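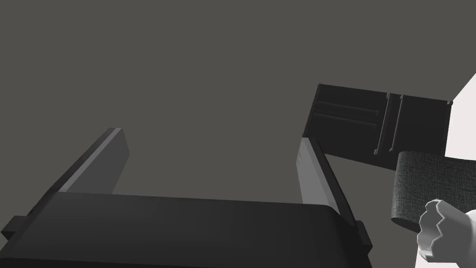
Lost property

Lost property, also called lost and found in the United States and Canada, is the name for personal belongings that have become separated from their owners by accident, and for the office, closet or cardboard box where such belongings are kept. The law in most places treats it as a different thing from abandoned property, which the owner meant to leave, and from mislaid property, which the owner put down on purpose and then forgot. The three can look exactly alike to the person who finds them, a difficulty that has kept courts in work for several centuries.

Terms

Under the common law, an object is lost when the owner has parted with it without knowing. A coin that slips through a hole in a pocket is lost. A coin set down on a shop counter and left there is mislaid. A coin thrown into a fountain is harder, and legal writers have disagreed about whether it is abandoned, given to the owner of the fountain, or simply wet.

The distinction matters to the finder. Traditionally, the finder of a lost object could keep it against everyone except the true owner, while a mislaid object went to whoever owned the premises, on the theory that the owner might remember and come back. Critics have pointed out that this asks the finder to work out what a stranger was thinking at the moment of parting with an umbrella. Many states have replaced the old rules with statutes that send everything to the police or a public office for a fixed time and leave the stranger's thoughts out of it.

Treasure trove, meaning coins or precious metal hidden long ago by someone unknown, has rules of its own. Almost no one who consults them has found any.

History

Public offices for lost goods are usually traced to France, where an office for found objects was set up in Paris in the early nineteenth century. Before that, the ordinary method in most European towns was to have the object cried aloud in the market or from the church door. Crying had two weaknesses. It told the owner where the object was, and it told everyone else as well. Town criers learned to leave out some detail that only the true owner could supply, a practice that survives wherever a clerk asks what color the lining is.

The railroads changed the scale of the problem. Passengers who had once misplaced things within walking distance of home could now do it at speed and in another county. Station offices filled up with gloves, canes, hats and umbrellas, and the railroads began to hold sales of whatever had not been claimed. The umbrella remained the leading item for generations. It has since given ground to the telephone, which has the advantage of being able to ring, and to the wireless earbud, which is usually handed in alone.

Procedure

A typical office gives each item a tag or number, records where and when it was found, and stores it by type. Wallets, keys, passports and phones are held apart from clothing, often in a locked cabinet. Perishable food is thrown out the same day. Opened jars are a matter of local judgment.

Holding periods vary widely. A small theater may keep a scarf for 14 days, a transit agency for two or three months, and a school until the end of term, when the contents are laid out on a table in the hope that parents will recognize something. Children seldom do, even when the item has their name in it.

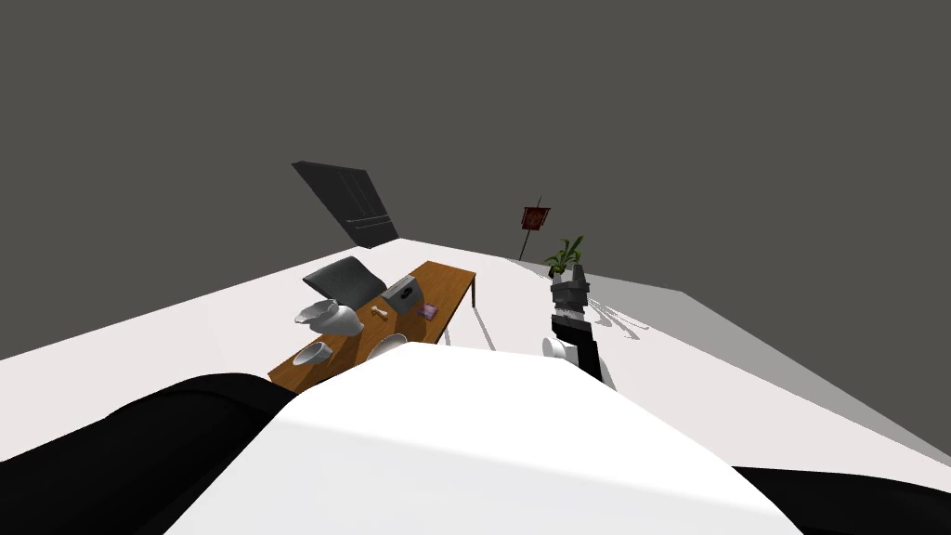 Claims are settled by description. The claimant is expected to name the maker, the color, any damage and, for bags and purses, some part of the contents. People turn out to be poor at this. In her handbook for municipal clerks, the Canadian archivist Huguette Bergeron advised staff to ask about damage first, on the grounds that an owner will forget the color of a suitcase long before forgetting the wheel that squeaks. She also warned against claimants who describe an object perfectly and at once. In her experience, these had generally been standing at the counter long enough to see it.

Recovery rates

The share of items returned depends mostly on what they are. Anything that carries a name does well. Anything that comes in pairs does badly. The transit office at Dindosero, which published its register for a single February, took in 954 items that month and returned nearly 6 in every ten wallets, but only 2 gloves in total. The register does not say whether the gloves matched.

Researchers have tested the honesty of finders by dropping wallets in public and waiting. Results have tended to be better than the public predicts, and several studies found that wallets with more money in them came back more often than those with less. One common explanation is that keeping a large sum feels like theft, while keeping a small one feels like Tuesday lunch.

Commercial services

Several firms now run lost property on behalf of airports, hotels and stadiums. Jiviten supplies tagging software to hotel chains, and its rival Drokurine handles mailing, charging the owner for postage and a fee for packing that has drawn complaints from people reunited with a single sock. McIntyre, an older business, buys unclaimed luggage unopened and sells it the same way. Buyers are attracted by the chance of jewelry and receive, for the most part, laundry.

Small tracking tags have reduced the number of lost keys and increased the number of people who know precisely which locked building their keys are in. Offices report that owners with trackers arrive sooner, argue more, and are usually right.

In language and custom

English speakers lose a great many things that no office will accept, among them time, heart, face, count, the thread, and the plot. In Catholic tradition, Saint Anthony of Padua is asked to help find lost articles, a duty often linked to a story in which a novice walked off with his book of psalms and later brought it back. Strictly speaking, the book was stolen.

See also

Abandoned property
Bailment
Dead letter office
Flotsam and jetsam
Treasure trove
Umbrella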